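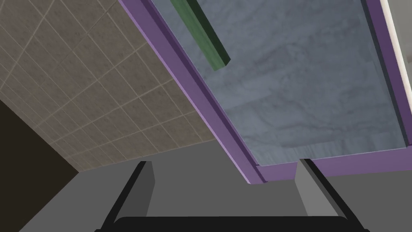
Re the wrist camera question: I moved the Tulleditz model over to the same mount offset we use for the Griltov and reran the approach poses. Clearance is better than I expected. With the jaws open, both fingers stay in view and the gap between them is free, so the surface behind can be used for alignment. In the render above, the lower end of the purple frame's left strip sits just above that gap, and that notched corner is the feature I would servo on. The tile grid on the left is a poor choice at this angle – the grout lines converge too steeply, and my matcher kept jumping by one tile.

Caoimhe Phelan wrote:
> Has anyone compared the two grippers from the wrist view? On the
> Plusteo arm our Griltov fingers hide the target for the last 12 cm
> of travel. I would rather not buy a second camera. Also, is the
> Sisodia controller happy with the longer jaw stroke?

On the target being hidden: I get 5 cm with the Tulleditz, same lens, camera tilted up three degrees. Simulation only so far, with flat lighting, so expect worse on hardware.

On the controller: it accepts the stroke, but the default close speed is too high. I cut it to roughly a fifth and the finger oscillation went away. Mount file is in the usual directory. I have not tried the Plusteo arm with it.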